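Print | E-mail
2 comments | 24 shares

Speaker notes: putting out a live record on a small label
Detlef Hollmann, Jul 25, 2021

Start with the Prulow show. Band is Isine, melodic rock, two guitars and keyboards. We taped both nights in May and used mostly the second. Play the opening of "Albers" here, fade before the chorus.

Say what we fixed and what we left. One backing vocal was redone at home. The slow start to "Jilach" stayed in. The singer wanted it out and I talked him round.
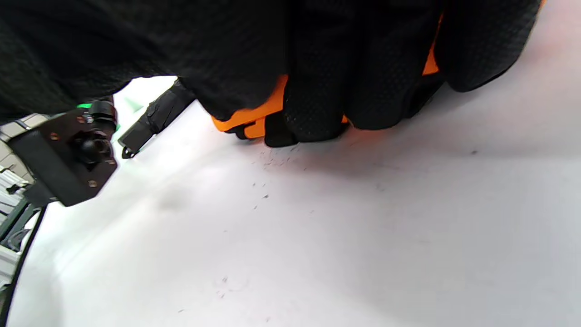 Next, the crowd microphones. We hung two at the back of the hall and they came out late against the desk mix, so the drums sounded doubled. Moving them by 40 milliseconds cured most of it. Play before and after, same eight bars.

Then formats. CD first, vinyl later if the pre-orders cover the pressing. Mention that the sides have to be planned before mastering, and that long solos make this awkward.

Leave time for questions on song rights. Sleeve proofs are in the blue folder, pass them round at the end.

Print this page | E-mail to a friend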